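Days Out > Works and Workshops > Brostberg open day, Mottram

March
By the Elden Evening Class

We had been meaning to go to Brostberg for so long that it had become one of those things we said to each other over the tea urn, like clearing out the paint cupboard. Then a card went up in the library to say that they were opening the works to visitors for a morning, tables and all, and the class decided that this time we really would get ourselves on the bus. Nine of us went in the end, which is a very good turnout for a wet morning in March when you think that two of the regulars had colds and another had a plumber coming.

For those who don't know it, Mottram is the stop after the garden centre, and you want to stay on past the church even though the driver will look at you as if you ought to be getting off. The works are down a lane on the left. There is a sign, but it faces the other way, so we walked past it and had a nice look at somebody's allotment before turning round. Doors were at 10 and we were only a little bit late, and they had kept the coffee hot for us, bless them.

Brostberg make tables. They used to make all sorts (my mother had one of their sideboards, with the sticky left-hand door) but over the years it has come down to tables for schools, workshops and offices, and a small number for people's homes. You go in through what was once the loading bay, where they had put up coat pegs and a long rack for umbrellas, and from there you are taken through in small groups so that everyone can hear. Our guide had been there since leaving school and had a lovely clear voice, and she didn't mind being interrupted, which was just as well with us.

The first room is where the legs are put together. I had expected this to be the dull part and it was the part I could have stayed in all day! They have a set of wooden blocks, worn quite round at the corners, that the frames are stood against to see that they're true, and the blocks are older than anyone working there. She let us try rocking a frame that was right and one that was a hair out, and I am ashamed to say that half of us got them the wrong way round. After that she showed us the screw-in feet, and how a quarter of a turn will take the wobble out of a table on a bad floor. I went home and did it to the kitchen table that same evening and it has been steady as a rock ever since, after all those years of folded beer mats.

Next door is the room for tops, and it smells rather wonderfully of sawdust and something like pear drops. We weren't allowed past the yellow line while the saw was going, quite rightly, but you could see in well enough from the doorway, and there was a tray of offcuts at the side to handle. There is a good deal more to an edge than you'd think. A square edge looks smart but it catches your wrist if you write all day, so for the schools they take the corner off a touch, and for homes they will do it however you ask. One of our group, who does a lot of quilting, asked whether they could round it enough for fabric to slide over without snagging, and was given a piece to take away and try out.

The question of colour took up a surprising amount of time. Some of us were all for wood that looks like wood, and I have always been on that side myself, but the guide made a very good case for plain white. Most of what they sell now is white. It throws the light back up at your work, she said, and you can see a dropped pin on it, and you can see when it wants a wipe. Of course that last one cuts both ways. I remember the white worktop in our first flat, where every cup of tea left its history. But for sewing or model-making or mending a watch I can quite see the sense of it.

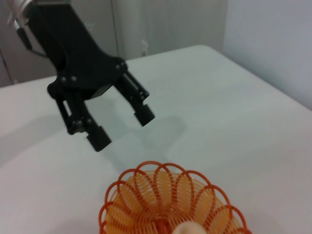

We also talked about light, which I hadn't expected at a table works. If you have one strong lamp on a white top you get a hard black shadow of your own hand exactly where you're trying to look, and it drives you mad. If the light comes from a wide window, or from a lamp bounced off the ceiling, the shadow goes soft and grey and you stop noticing it. I've been doing my darning under the wrong sort of lamp for years, it seems. Several of us went rather quiet at this point and I think we were all mentally moving our furniture about.

From there you go up a short flight of stairs (there is a lift, and they're very kind about it) to the showroom, where you can sit down at things. This was a great relief to everybody's feet. They encourage you to bring a bit of your own work and try a table at your own height, and I do wish the card in the library had said so, as I would have taken my knitting. As it was we made do with pretending. I can report that I have been sitting too low for most of my adult life.

The one that drew the biggest crowd was the Trakent, their home work table, which goes up and down with a handle at the side and has a shallow drawer that runs the full width. It is a handsome thing and I would have it tomorrow. It is also £497, and I saw more than one person open the drawer, look at the ticket and close the drawer again very gently. There is a corner by the far stairs for seconds and returns, though, and the prices there are a good deal kinder. The faults were mostly the sort you'd need to be shown. One of our party bought a small side table with a scratch on the underside and carried it home on her knee.

Coffee was included, and so were biscuits, and there was a plate of cheese scones that went so quickly that I can only tell you about them from hearsay. We had almost 30 minutes to sit and chat before the second group came up, and some of the people who work there came over and sat with us, which was a kind thought. I asked one of them what he has at home, expecting him to say one of their best, and he said a door on two trestles, and that he kept meaning to do something about it.

A few practical things for anyone thinking of going to the next one. Wear flat shoes, as the floor in the first room has a channel running across it that would swallow a heel. Take a cardigan, because the loading bay doors stay open all morning and the wind comes straight down the lane. There is parking for those who drive, but it fills up, and the lane is narrow enough that you'll be doing a good deal of reversing if you meet the bread van. The ladies' is through the office and you do have to ask. They take cards in the seconds corner but the tin for the scones is coins only.

The booklet they hand out at the door is worth keeping too. It has a page on looking after different kinds of top, and I was interested to read that a barely damp cloth and a dry one after it will do for nearly everything, and that the spray I've been faithfully buying is more likely to leave smears. There is also a little drawing showing how to measure your elbow height, for which you want a friend and a tape measure. We tried it at the bus stop with the quilter's tape, to the great interest of a man with a spaniel.

We were back in Elden in time for a late lunch. The feeling on the bus was that we'd like to go again in the summer, when they say they will have the finishing room open as well, and that next time we should all bring something to work on. If you would like to come with us, put your name on the sheet by the door at class, and please put down whether you'd want the bus or a lift. The quilter says the edge is perfect, by the way, and she has already rung them up about it.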